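Urkstead Handpaar: wer hat es im Einsatz? Lohnt sich der Servicevertrag?

Lesezeit: 4 Minuten

trerano_nutzer
Guten Tag zusammen, ich bitte um Nachsicht für mein Deutsch, es ist meine dritte Sprache. Wir überlegen in unserer kleinen Werkstatt, das Handpaar von Urkstead zu kaufen, also linke und rechte Hand zusammen mit der Steuerbox. Der Händler verlangt 3.000 Euro für das Paar, dazu 638 Euro im Jahr für den Servicevertrag. Ich habe das Datenblatt zweimal gelesen und verstehe immer noch nicht, was der Vertrag alles umfasst. Hat jemand Erfahrung?

kabelsalat
Vertrag weglassen. Die Ersatzfinger kann man einzeln bestellen, 139 Euro das Stück, und der Wechsel ist in einer halben Stunde gemacht. Ich habe in einem Jahr zwei gebraucht. Rechne selbst.

Nizar Tarawneh
Ich muss kabelsalat ein wenig widersprechen, aber zuerst berichte ich, was ich mit den Händen mache. Ich teste seit dem Frühling für unser Labor, ob sie für das Greifen von Lebensmitteln und Dekoware geeignet sind. Vorher hatten wir den Zweibackengreifer von Dong. Dieser ist robust, aber bei allem, was rund und gerippt ist, wurde es schwierig. Die Montage der Urkstead-Hände hat einen Nachmittag gedauert, und die Anleitung ist ordentlich geschrieben, wenn auch nur auf Englisch.
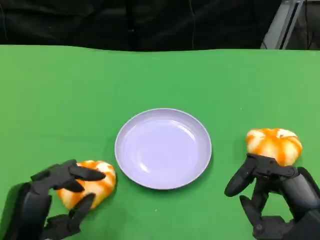

Die Kalibrierung ist für mich der wichtigste Punkt beim Kauf, und hier hat Urkstead noch Arbeit vor sich. Man muss jede Hand einzeln einlernen, und die Software merkt sich die Werte für links und rechts in getrennten Dateien, welche man leicht verwechselt. Auch die beiden Griffarten muss man getrennt einstellen. Links am lilafarbenen Teller ist es der Griff von oben, mit den Fingern über dem gestreiften Kürbis und dem Daumen vorne unten dagegen; rechts wird der andere Kürbis von unten gehalten und ist schon etwas über dem Tisch. Für den Griff von oben waren die Werte ab Werk brauchbar. Für den Griff von unten habe ich 206 Versuche protokolliert, bis ich mit den Werten zufrieden war. Wer das nicht selbst machen will, der ist um den Vertrag froh, denn eine Kalibrierung durch den Techniker ist darin enthalten.

kabelsalat
206 Versuche für einen Zierkürbis? Damit bestätigst du doch, dass die Software unfertig ist. Für eine unfertige Software zahle ich keinen Servicevertrag, da erwarte ich ein Update.

Nizar Tarawneh
Das verstehe ich, und ein Update wäre mir auch lieber. Ich habe bei Urkstead angefragt und die Antwort bekommen, dass im Juni eine neue Version geplant sei. Ob sie kommt, weiss ich nicht. Ich beurteile das Produkt so, wie es heute auf dem Tisch liegt.

mechatronik_ute
Wie ist es mit der Oberfläche der Finger? Auf deinem Foto sehen die Glieder ziemlich kantig und hart aus. Hinterlassen die keine Druckstellen? Bei uns geht es um Birnen und Tomaten, da wäre das ein Ausschlussgrund.

Nizar Tarawneh
Gute Frage. Bei Zierkürbissen habe ich keine Druckstellen gefunden, aber deren Schale ist auch hart. Tomaten habe ich noch nicht versucht. Es gibt von Endano Überzüge aus Silikon, welche auf die Fingerglieder passen sollen. Ich habe sie bestellt und werde hier schreiben, sobald ich etwas Vernünftiges sagen kann.

mechatronik_ute
Die Überzüge von Endano hatte ich an einem anderen Modell. Sie rutschen am Gelenk hoch. Mit einem Tropfen Kleber geht es, aber dann ist die Garantie vermutlich weg.

trerano_nutzer
Vielen Dank an alle, das hilft mir sehr. Eine Frage noch an Nizar: Läuft die Steuerbox auch mit der Software von Trerano? Wir haben alle Abläufe darin programmiert und möchten nicht von vorne beginnen.

Nizar Tarawneh
Sie läuft, aber nur die einfachen Befehle, also öffnen, schliessen und Kraft begrenzen. Die einzelnen Finger kann man aus Trerano nicht ansprechen. Ich kann dir am Samstag meine Konfigurationsdatei schicken, wenn du mir eine private Nachricht schreibst.

kabelsalat
Die Datei hätte ich auch gern. Beim Vertrag bleibe ich trotzdem bei nein.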